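When the grippers would not let go

Siiri Turunen had been running demonstration sessions at Hisevari for two years when the right-hand gripper on one of her sets stopped opening. It closed on a sheet of paper as it should, and then it stayed closed.

"The operator let go of the trigger and the fingers stayed where they were," she says. "He thought he had done something wrong, so he squeezed again, and that made it tighter. I told him to put it down on the table and step back."

The operator was not hurt. The set was switched off, the fingers were eased apart with a plastic wedge, and Turunen wrote up a fault report that afternoon. It was the first of 2 she would file on the same pair.

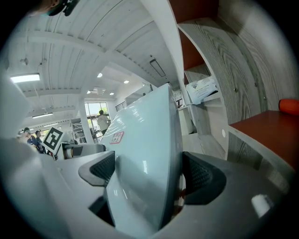

The grippers are held in the hands and worn with a harness. People use them to pick up, turn and move flat things, and the recordings are later used to train robot arms. Hisevari had 376 sessions behind it on this design when the fault showed up, and Turunen says that was part of the trouble.

"We had got used to them. You do your checks at the start, you open and close each side, and after a few hundred times you are not really looking. The right side had been slow for a while. I found it in the notes afterwards. Someone had written 'a bit sticky' in October and no one had followed it up."

She sent the gripper to Prakash Bhat, who looks after repairs at Oravec. He took the body apart on his bench and found that a small return spring had come off its post. It had been rubbing against the inside of the housing and had worn a groove there. When the fingers closed past a certain point, the end of the spring dropped into the groove and held them.

"It was a cheap part and a poor way of fixing it in place," Bhat says. "The spring was held by a bend in the wire. It should have been held by a screw. We had tested the fingers for 1,000 cycles, and they passed. This one had done more than 2,000."

Bhat is blunt about who should have caught it. The test had been done with the gripper clamped upright, he says, and in use it is tipped forward and twisted all day long.

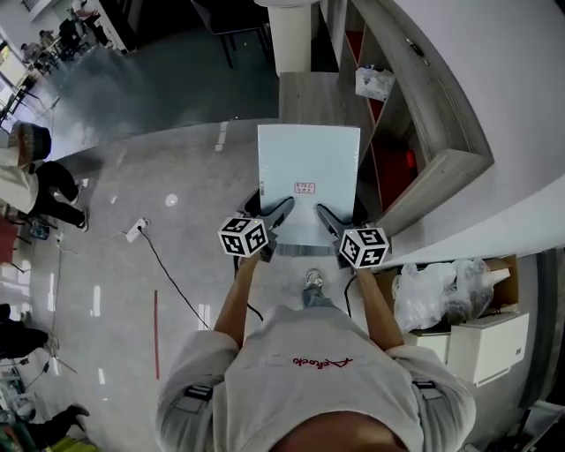

Turunen was less worried about the spring than about the cable. When the first operator stepped back from the table, the lead pulled tight and the gripper slid towards him. It stopped before it reached the edge.

"If it had gone over, it would have landed on his foot, or he would have grabbed for it," she says. "You have a thing in each hand and straps over your shoulders. You can't move away from it the way you would from a tool on a bench. I had thought about the fingers. I hadn't thought much about the person walking off while still joined to it."

The second report came nine days later. The repaired gripper was back in use with a new spring of the old type, because the changed part had not arrived, and it jammed again on a stiff board. Turunen says she should have waited.

"I was told it would be fine for a week or two. I wanted to believe that, so I did. After the second one I took every set with that spring out of use, and we lost a fair bit of time."
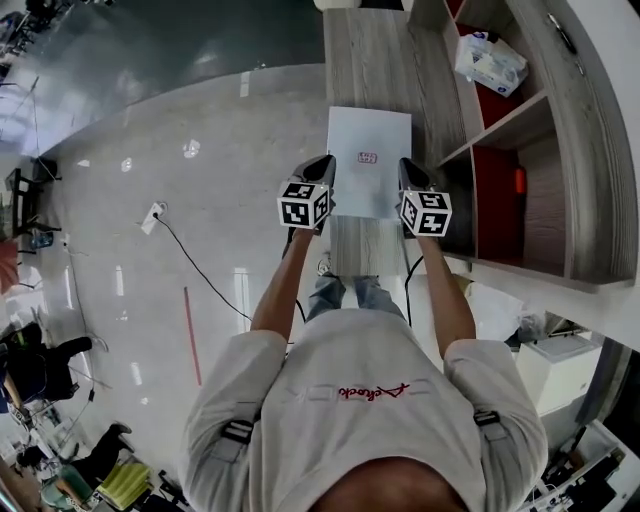 The sets went back into use on 14 Apr 2025 with the spring held by a screw. Oravec now tests each pair tilted as well as upright. Bhat also asked for a way to free the fingers by hand, and there is now a small release on the underside of the body that can be worked with a thumbnail. He would have liked a bigger one, but there was no room for it.

Turunen changed the routine too. Operators practise getting out of the harness before they record anything, and she times them. The word "sticky" is no longer allowed in the notes. People have to write down which side, what it was holding and how long it took to open.

"Some of them find it a nuisance," she says. "One asked me whether he had to fill it in for half a second's delay. I said yes, and he filled it in."

She still has the old spring, taped inside the cover of the fault book. Bhat has asked for it back twice – he wants to measure the bend – and she says she will post it when she finds an envelope.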